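Journal > Household > Kitchens

Posted in March by Hollis Quintanilla

On the Drying of Dishes

It has been the practice of this journal to consider one household habit at a time, and readers have written in some number to ask that the drying of dishes be given its turn. The present entry is confined to the question of whether crockery should be dried by hand or left to stand.

My own upbringing favoured the cloth. In the house at Zollstead the washing-up was finished by 10 each evening, and no plate was permitted to remain out overnight. Two cloths were kept for the purpose, one for glass and one for everything else, and they were boiled together at the end of the week.
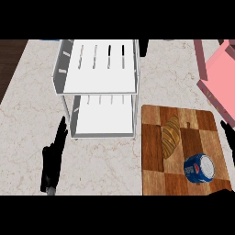
The opposing view was put to me by Noémie Cloutier, with whom I shared a kitchen for several years. She held that a cloth in daily use is seldom as clean as the plate it is meant to dry, and that a plate stood on its edge requires no further attention. I resisted this for longer than was reasonable. The cloths were withdrawn one winter – with the exception of the one for glass – and have not been restored.

Certain items must still be dried at once. Carbon steel knives will mark if left, and so will cast iron. Wooden spoons should be wiped and then laid flat, with air on both sides where possible. Narrow jugs are a difficulty under either system, and I have no settled advice to give on them.

Correspondence on the previous entry, concerning the storage of flour, has now reached 74 letters. Replies will be sent in the order received. Amrit Kowalchuk is thanked for his correction on the matter of rye, and the entry has been amended accordingly.

Last updated: April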